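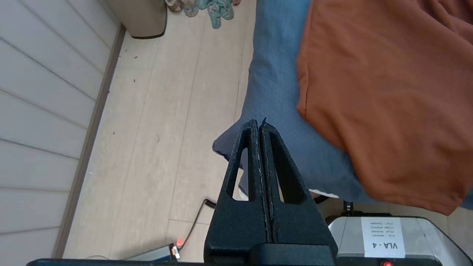
**Bedroom and laundry-folding check, Adcombe house, upper floor**
Form 2 of the set. Completed by Despina Gavrilă, December, between breakfast and the arrival of the boiler man.

Mark each line OK, FIX or WATCH. Comments are welcome but the box is small, so I have ignored the box.

### A. Floor and leads

| Item | Mark |
|---|---|
| Clear path from door to bed | OK |
| Cables kept off the walking route | WATCH |
| Anything with a pilot light left where a blanket could land on it | FIX |
| Extension lead not under rug | OK |
| Rug lies flat | FIX |

**Comments.** The rug has been marked FIX on every form since we moved in, and I see no reason to spoil the run. It wants the rubber underlay from Vurkance, which is sitting in its wrapper in the hall cupboard.

Cables: coiled is good. Coiled on the floor beside the bed is still on the floor. Please use the hooks. There are 17 of them, bought in a moment of optimism, and one is in use (my dressing gown).

Bedding hanging near anything electrical goes back up on the bed, every time. A cover that has slipped a little by lunch will have slipped a lot by teatime. Tuck the long side in first.

### B. Bed used as folding surface

| Item | Mark |
|---|---|
| Cover smoothed before clothes go on it | WATCH |
| Clothes kept back from the edge | FIX |
| One garment at a time on the clear part | FIX |
| Cords and drawstrings tied or tucked | WATCH |
| Pockets checked | OK |

**Comments.** I know the bed is not a table. The table is under the Vukadinović boxes, and until those go back to their owners we fold on the bed like students.

The edge matters more than you'd think. Things hung over it get knelt on, shut in the drawer below, or trodden into the floor by whoever is carrying the next basket. A hand's width in from the side, please. My hand, if there is an argument. 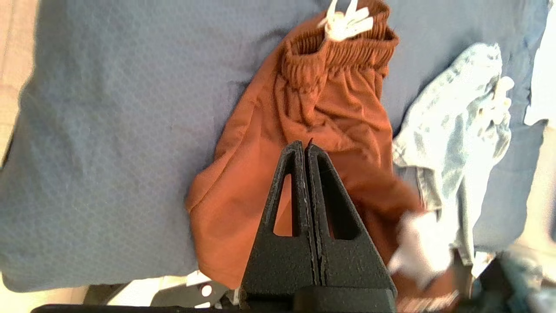
Drawstrings: the orange shorts and the pale denim both want doing before they are folded. Pull the cord level, tie a loose bow, lay it flat on the waistband. A loose cord catches on drawer runners and the one on the airing rack has already claimed a pair of pyjama bottoms. Gathered elastic waists should be held at both sides and given one gentle tug, then left alone. They will never lie properly flat and ironing them is a young person's mistake.

Denim goes in its own pile. I am not going to explain about dye again. There was a white pillowcase, and now there is a sort of blue one.

Shorts: leg over leg, then waist down to hem. Rolled is also acceptable if you are the one who has to find them in July.

### C. Light and air

| Item | Mark |
|---|---|
| Blind cord on its cleat | OK |
| Window opens and stays open | WATCH |
| Nothing drying on the heater | OK |
| Smoke alarm tested | OK |

**Comments.** The window stays open if you wedge it with the Bratitz catalogue, all 1000 pages, the only use anyone has found for it. A proper stay is on the list. The sash gap measures 610 mm at full height, so the rule about no small visitors in there unattended stands.

Alarm tested with the broom handle. Loud. The dog has been spoken to and accepts my apology.

### D. To do before the next form

- [ ] Rug underlay out of wrapper and under rug
- [ ] Hooks used for something other than my dressing gown
- [ ] Ring the Vukadinovićs re boxes
- [ ] Window stay
- [ ] New drawer runner, left side, the one that squeals
- [x] Find the pen that lives with this clipboard

Overall: passable. Initial below if you have read it, and please don't initial it if you haven't, I can tell from the rug.

D.G.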